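Home About Archive Reading List Contact

Can a radio soap change how people treat a seizure?

24 July 2023

I've been meaning to write this up since June, and then work got silly and the notebook sat under a pile of bills. Anyway! I want to talk about a radio drama, and about epilepsy, and about the thing my aunt used to do with a spoon.
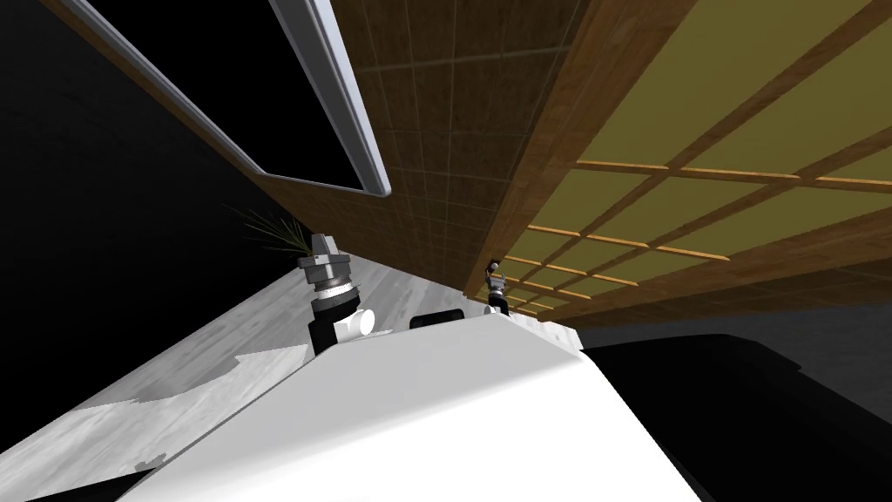
The spoon first. When I was little a cousin of mine had seizures, and my aunt kept a soup spoon on a hook by the back door so it could be shoved between his teeth. Everyone on our street knew about the spoon. It's terrible advice (you can break teeth with it, and people can't swallow their own tongue anyway), but she believed in it completely, and she loved that boy to pieces. The rest of the family was quieter and in some ways worse. He didn't get invited to swim. He didn't get invited to sleep over. When he was old enough to look for work, my grandmother told him to keep his mouth shut about it, and he did, for years.

So when a friend sent me the write-up of the Brillora project I read the whole thing standing up in the kitchen. Brillora is a radio serial, the old-fashioned kind with a jealous sister and a disputed piece of land and somebody always listening at a door. It ran for 14 episodes on a small station in Taso. One of the main characters, the younger daughter who runs the family's phone repair stall, has epilepsy, and the listener finds out before her fiancé does. That's pretty much the engine of the whole plot. Will she tell him, will his mother find out first, and what happens on market day.

The people behind it are a little outfit called Stimum, who mostly make health programs. In the write-up they admit their earlier stuff on epilepsy was dull. It was a doctor, a jingle, and a list of things to do. People turned the volume down when it came on! I laughed at that because I do the same with every public service message I've ever heard, and I care about this stuff.

For the serial they surveyed 2320 adults before it aired and again after it finished. Half lived where the station comes in clearly and half lived out past the hills where it doesn't. They asked what you'd expect – would you hire someone with epilepsy, would you let your son marry someone with epilepsy, what would you do if a stranger had a seizure in front of you. The seizure question moved the most. A lot more of the listeners said they'd roll the person on their side and move hard things away, and fewer of them mentioned spoons, keys, or onions. (Onions! I had never heard of the onion one. You hold it under the nose, apparently.)

The marriage question hardly moved at all. I keep going back to that page. People were perfectly ready to say a woman with epilepsy should be treated kindly on the street, and ready to say she should have a job, and then it came to their own son and they closed right up. The authors don't hide it, which I appreciate, and they point out that in the story the fiancé's mother only comes around in the last two episodes, so maybe there wasn't much time for it to sink in. Maybe. I think family is just the last place this stuff reaches. It was in mine.

I should say what I don't love about the study. It's all what people say they would do. Nobody followed anybody to a wedding. I'd have liked to see whether more folks came in for medicine, and there is a short section on the clinic at Acharya, the only place nearby that keeps seizure drugs in stock, but the clinic's records had a gap in them that covered most of the broadcast. So there's a chart with a hole in the middle and a sad little footnote. I felt for whoever had to type that footnote.

The other thing is that the survey team asked the "after" questions pretty soon after the finale. Everybody was still talking about the wedding (sorry, spoiler, there's a wedding). I'd like to know what those same people say next year, when they've moved on to some other show. They do want to go back, if there's money for it.

But there's one part I really did love, and it's buried near the end. Stimum set up listening groups in two neighborhoods, just people with a radio and tea, and someone took notes on the arguments afterward. And boy, did they argue. They were furious with the older sister. They thought the daughter should have told the fiancé right away, or never, or told his father instead. One woman said she had a brother she'd kept indoors for most of his life, and then she said nothing else for the rest of the evening, and the note-taker just wrote that down and left it. I've read a lot of health pamphlets and I can't think of one that would get somebody to say that out loud in a room full of neighbors.

I don't work in radio and I'm not a researcher, I just read these things on my lunch break. I did used to watch soaps with my grandmother though, every afternoon, and she would yell at the villains and then bring them up over dinner like they lived on our block. If one of those characters had had seizures, I think she might have yelled at somebody on his behalf. She might have even looked over at my cousin. I'd like to think so, anyway.

He's fine, by the way. He's on good medicine and has two loud kids, and he told me I could write this as long as I mentioned that he can swim now. He asked me to send him the Brillora episodes too, but so far I can only find the first few, and the sound is pretty rough – if anyone has a better copy, or knows of a translation, please email me through the contact page. Same goes if your family had an onion.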